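4. The Workshop Build

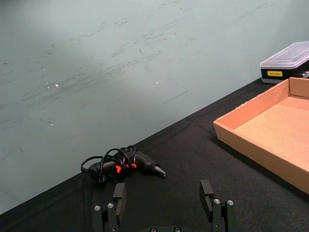 Figure 3. Wrist view at the bench, with the glue gun, the tray and the open gripper.

Claims about low-cost arms tend to be made on the easiest objects available. Foam blocks and empty cups flatter a weak grip, and a builder who has spent a winter of evenings on a machine has every reason to keep choosing them. We wanted to know what was left of such claims when the arm was put together in a shared workshop, by people with day jobs, and asked to handle the things that lie around in a place like that. The bench was covered in black cloth, as recommended in the Plallora build notes, which say that a plain dark surface makes objects easier to pick out. We doubt this advice as a general rule. The glue gun in Figure 3 is black, its cord is black and it lies on black cloth, so that apart from the red in the middle of the body and the metallic-looking tip there is little to set it off from what is under it. The cord also sits in loops over the handle, which is where a person would take hold. An object like this is ordinary in a workshop and almost absent from the demonstrations we reviewed.

4.1 Parts and assembly

The arm follows the Drondis plans with two changes. The shoulder bracket was remade after the first one flexed under load, and the wrist was shortened to bring the camera closer to the fingertips. The second change was made by Thilini Barua, who also did most of the wiring, and it improved the view of the gap between the fingers at the cost of reach. We lost the back corner of the bench entirely. The plans describe the assembly as a weekend's work. Ours took over 50 hours spread across several weeks, and that does not count time spent waiting for the laser cutter or looking for the right screws. Two members who had built printers before were no faster than those who had not.

We mention this because build time is nearly always left out of cost figures. A parts list can be cheap and the machine still expensive, if the hours are counted at any rate at all. They usually are not counted, and we see no good argument for leaving them out when the stated aim is to show that anyone can do this.

4.2 The task

The task was to pick up one object from the cloth and put it down inside an open cardboard tray to the right. The tray was chosen for its low walls, which forgive a sloppy approach. It was also light enough to slide when bumped, and in early trials a bumped tray was quietly pushed back by whoever was standing nearest. We stopped doing this once we noticed that it had become a habit. From then on, a trial in which the tray moved far enough to need correcting was scored as a failure, even if the object ended up inside.

Starting positions were chosen by a member who was not running the arm. Cords were left as they fell. This last point caused more argument than anything else in the project. Several members felt that a tidy cord was a fair starting condition, and one pointed out — correctly — that published results on similar tools appear to assume it. Our view is that a robot that needs a person to arrange the cord first has been given the easy half of the job.

4.3 What we recorded

Each object was given 40 trials, split between two sessions. For the first 20 the operator could watch the bench directly. For the rest the operator worked from the wrist camera alone, sitting with their back to the arm. Joint positions and gripper width were logged throughout with the Irnell software, which dropped samples whenever the workshop network was busy. We did not fill these gaps. Trials with a gap during the grasp itself were thrown out and repeated, a choice that may favor the arm slightly, as repeated trials were run later in the evening by operators who had warmed up.

We scored a trial as a success only if the object was inside the tray with no part of the body resting on a wall. Trailing cords were allowed. A stricter rule would have asked for the cord to be inside as well, and under that rule we suspect the glue gun results would look a good deal worse. We have kept the video so that others can apply it.

4.4 Limits of the setup

There is a strong temptation to report results from a build like this as if they described a design. They describe one copy of it. The Pathirana group, whose forum posts we relied on for the gripper linkage, built from the same files and reported a finger alignment problem that we never met. We had a loose elbow that they never mentioned. Either machine could have been the odd one, and with only the pair to compare there is no way to say.

Lighting was whatever the room offered. Sessions were held on Thursday evenings with the overhead lights on, and we made no attempt to test the arm by daylight. The operators were also the builders, so the camera-only trials were run by people who already knew where the fingers would be. A newcomer might do much worse. We think this is the most serious weakness in our numbers, and it is shared by every hobby build we have read about, including those that claim to be ready for general use.

Finally, the budget of 1000 dollars covers parts that ended up on the arm. It leaves out the failed bracket, two burned motor drivers and all borrowed tools. We give the figure in this form only to allow comparison with other reports, which appear to use the same generous accounting, and we would not advise a reader to plan a build around it.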